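Rental numbers for Nuldale came out this morning. Short thread.

Furnished units are what moved. 39 new furnished listings in February, up from 7 the February before.

Unfurnished barely changed.

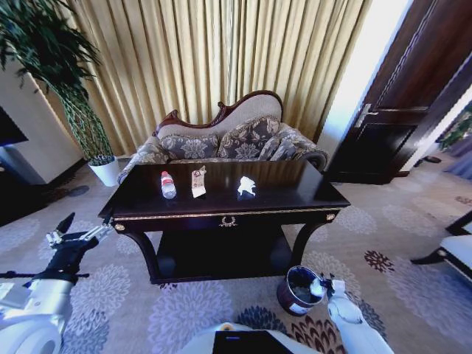
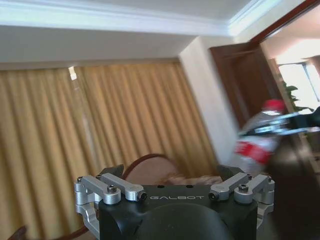 The average furnished one-bedroom in Nuldale now sits at roughly 1,000 a month, and most of the new ones are in the two blocks by the Aitken bridge. Kirstin Tosh lets four of them and told me tenants ask about the lease length first and the furniture second. Owners still spend on the furniture. A dark console table with gold trim and a carpet under it costs money, and I can't find it showing up in the rent. Length of lease does show up. Six-month terms go for more than twelve-month terms in every building I checked.

Fumton is the other way around. 161 active listings, nearly all unfurnished, and they sit longer.

Szymon Szulc at the Isum office thinks some Fumton owners will switch to furnished by summer. I doubt it — the units there are bigger and cost more to fill.

One caution. These are asking rents. Signed rents come out later and are usually a bit lower.

Will post the Fumton breakdown by bedroom count when I have it.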